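Zulidwood Home Forum > Laundry and Cleaning > Baskets and hampers

Thread: Wicker basket for laundry – line it or leave it bare?

kontogiannis_k
We moved into a smaller place in November and lost the laundry closet. Everything now goes into one open wicker basket in the bedroom. It is cream colored, a tight weave, nothing fancy. I got it secondhand from a store called Braltow and it is sturdy enough for two people if we wash often.

My question is about snags. I pulled a knit top out last week and a thread had caught on the weave near the bottom. There is a small hole in it now. Do people line these baskets with something, or is wicker just a bad choice for clothes? I would like to keep it if I can. It fits the corner and I don't want another plastic bin.

Second question, less urgent: does anyone worry about color coming off dark clothes onto pale wicker?

marsh_lane
Line it. A cotton bag with a drawstring or an old pillowcase cut open and tacked around the rim will do. You lift the whole bag out and carry it to the washer, and the basket stays where it is. I have done this for years with a basket older than yours and have not had a snag since.

Run your hand around the inside first. If you find a sharp end, clip it with side cutters and sand it.

Gilang Wijaya
I would leave it bare. The reason to have wicker is that air gets through it. Put a thick liner in and you have a cloth bag with a basket around it, and gym clothes start to smell by the second day.

Fix the sharp ends, as marsh_lane says, and then turn knits inside out before they go in. That took care of it for me.

On the color question, dry clothes have not left anything on mine. Wet ones might. I hang a damp towel over the shower rail until it is dry and then it goes in the basket.

marsh_lane
A thin cotton liner does not stop air. I'm not talking about canvas.

Gilang Wijaya
Fair enough on thin cotton. Most of the ones sold as hamper liners are heavy, though. The Stondholm one I tried was almost like a tarp.

potluck_ed
How full do you let it get? We had the same snag problem and it was mostly from clothes hanging over the side and getting dragged back across the rim. Once we stopped overfilling it there was a lot less of it.

kontogiannis_k
Probably too full. I also have a habit of throwing things at it from the bed, and half of them end up on the rim.

Navy, black and red all over the front edge, which is pretty normal for us by the end of the week.

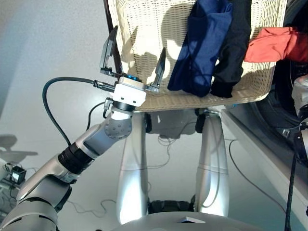 REPLIES, PAGE 2

potluck_ed
Yes, that is what ours looked like. The navy one and the black one both hang down past the rim, and if you pull them out from the front they scrape over the edge the whole way. Lift from the top instead and you will have fewer snags, liner or no liner.

You could also fold the rim over with something. I used bias tape, hand stitched, on the front half only. It took an evening and cost very little.

dunmore_attic
Question about the sun. That basket is getting a lot of bright light. If it is like that every day I would move it, or at least not leave dark clothes on the side that faces the window. I had a black shirt fade across one shoulder from sitting on a chair by a south window for a summer.

kontogiannis_k
It gets light for part of the day. I had not thought about fading. Clothes are only in there for a few days at a time, so I am not sure it matters, but I can swap it with the chair.

marsh_lane
A few days will not fade anything. The wicker itself will get dry and brittle before your clothes change color. Wipe it down with a damp cloth now and then – not soaked – and let it dry in the open.

Gilang Wijaya
Agree with marsh_lane on that one.

I would keep the red separate, though. Not because of the basket, because of the wash. If it all goes in one pile it all gets grabbed in one pile. I lost a set of white pillowcases that way. Now anything red goes in a mesh bag hung on the door.

teal_bucket
Does anybody still sort? I wash everything together at 30 C and have not had trouble with red in a long time. New red, yes, wash it alone the first couple of times. After that it goes in with the darks.

Gilang Wijaya
It depends on the item. Mine was a cheap sweatshirt and it bled for months.

kontogiannis_k
The red one has been washed plenty of times. It goes in with the navy and black and I have not seen a problem. I don't own much white.

potluck_ed
Then you are fine. One dark load, done.

kontogiannis_k
Update, 12/10/2020. I went around the inside with a nylon stocking over my hand, which my sister suggested, and it found the rough spots right away. Two were low down at the back and one was under the rim. Clipped and sanded all of them. I also sewed up a liner from an old flat sheet. It is thin and ties at the corners. I left the top few inches of the basket uncovered inside.

No snags so far, and the liner comes out easily. The bad news is that the ties slip when the basket is full and the liner slides down on one side. Has anyone found a better way to hold it?

marsh_lane
Elastic in the hem instead of ties, and fold it over the outside of the rim. That covers the edge too, so you can skip the bias tape.

dunmore_attic
Wooden clothespins work in the meantime. Four is enough on mine.

Gilang Wijaya
Elastic, but measure the rim with the liner folded over it. I cut mine to the bare rim and had to do it again.

kontogiannis_k
Thanks. Clothespins for now, and I will pick up elastic the next time I am at the fabric store.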